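Nendham framing workshop - notebook, July

Skivham hang, works on paper by Zübeyde Çetinkaya. Carrying on from the last entry, which stopped at the hinging tests. The big drawings are still in the plan chest, top drawer, between glassine. 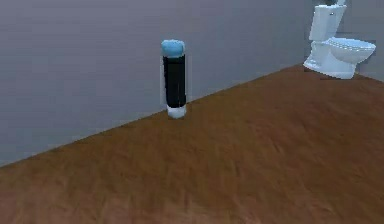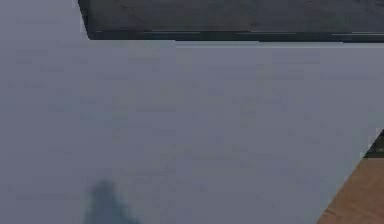
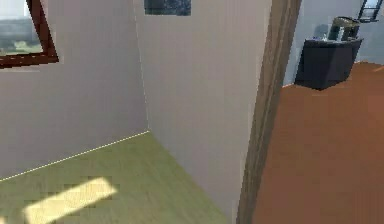
Page last changed: 2022-07-29

Hinges first. The wheat starch batch from earlier in the week had gone thin, so I threw it out and cooked a new one. Sieved it twice and let it stand under cling film until it was properly cold. It brushes out much better when it is stiff to begin with and you let it down with water on the board. Test strips on offcuts of the same paper, Japanese tissue torn and not cut. Left under weight over lunch. Peeled one back afterwards and the tissue gave before the drawing paper did, as it should.

The paper cockles more than I remembered from her last show. It is a soft sheet, not much size in it, and the graphite is laid on so heavily in places that those parts hardly take up damp at all while the bare margins do. So the edges want to grow and the middle does not. I have gone over to very dry paste and short hinges at the top only, with a bit of slack at each corner. No hinges down the sides. If anyone comes back to these later and wonders why they hang a little free at the bottom, it is deliberate.

Mounts. Zübeyde came in and we settled the borders at last. She does not want window mounts on any of the new ones. They are to be floated, with the torn edges showing, and raised a little off the backing so there is a shadow. I cut supports out of corrugated board, set well in from the edge, and we looked at one under the bench lamp and then again by the door in daylight. She prefers the lower lift. I had already cut supports for the higher one, so those go in the offcuts rack.

The older pieces keep the window mounts they came with, apart from the one with foxing on the bevel, which gets a new one. Same core colour if we can match it. Hagedorn sent a swatch card but their whites have shifted since the last card, or ours has yellowed on the wall. Held side by side the warm white is now closer to what we have been calling cream. I have written the new code on the back of our old card in pencil. Please use the new card for orders and keep the old one only for matching.

Mouldings. The Hagedorn ash came in with a twist in some of the lengths. Sighted down each one and set the bad lengths aside on the lower rack with red tape on the ends. I would not try to pull them straight in the joint, we did that with the oak ones and the corners opened. They have been told and will collect. What is left is enough for the large frames if we are careful with the cutting list, not enough for a mistake.

Longest side on the large frames is 700 mm at the rebate. I had this written as the outside measurement on the first cutting list and caught it before the saw, so the old list is in the bin. The one on the clipboard is right. Rebate depth needs checking against the spacer, glass, float and backing all together. I make it tight. If it will not go in without pressing, build the back out with a strip and paint the strip to match. Do not plane the spacers down.

Finish on the ash: one coat of the limed wax, left, then buffed hard. Tried two coats on a short end and it went chalky in the grain. The gallery walls at Skivham are already very pale and I think chalky frames would vanish on them. Zübeyde agreed from the sample. She also asked whether the corners could be left unfilled. They can if the mitres are good. I said we would see after glue-up.

Glue-up went well enough. Underpinned the small frames, and the large ones are strapped and sitting on the long bench overnight. One corner on the second large frame has a hairline at the inside edge. I have wiped wax into it and it may be all right, but look at it again before it is glazed.

Glazing. Skivham have asked for acrylic on anything that hangs in the corridor because of the doors there. That was not in the first loan letter. The corridor pieces are the small studies. The trouble is that acrylic holds static and her graphite is not fixed, so it will lift if the sheet is rubbed. I am using the anti-static grade and wiping with the damp cloth only, never the dry duster, and the spacer goes up a size on those. The large drawings stay in glass. I asked for this to be put in writing and it has been.

Paperwork. Everything for this show goes under consignment 3799. The number is to be on the back of each frame, on the condition sheet and on the outside of the crate. Trilteo would not take the sheets at first. It wanted a frame depth for works that were not framed yet and would not save without one. I put in 1 as a stand-in and it accepted that, so those entries are all wrong for now and need going back over once the frames are closed. The list of which ones is inside the folder cover. Also in Trilteo, titles with a slash in them get cut short on the printed label. Two of hers have a slash. Write those labels by hand.

Condition notes, short version. Handling crease lower left on the oldest study, old, noted on the previous loan as well. A small loss at the edge of one of the large drawings, which Zübeyde says was there when she bought the paper. Some offset graphite on the glassine, nothing visible on the sheets. Full notes on the forms.

Insurance value on the large drawings has been put up by the gallery. I do not need the figure here, but the crate should now have the screwed lid and not the clips.

Crate. Using the one from the spring show with new foam. It took most of the last sheet of 50 mm foam, so that wants ordering before the next job. Slots cut for the large frames, with the small ones face to face in the tray on top. The lid rubbed on one side and I have eased it with the block plane. Handles are sound.

Hanging heights. Skivham hang to a centre line but Zübeyde wants the floated drawings lower than that, so that people look slightly down into them. She is going over to tell them herself. Our fixings are mirror plates, painted, with 3 spare pairs in the bag. Security screws and the key for them are taped inside the crate lid - last time the key came back here in my apron and they had to ring for it.

Still to do:
Look at the hairline corner.
Check rebate depth with a full dummy stack.
New window mount for the foxed one, when the board comes.
Backs taped and labels on.
Correct the depths in Trilteo.
Order foam and glassine.
Send Zübeyde the ash sample with the single coat, as she wants to keep it for the next set.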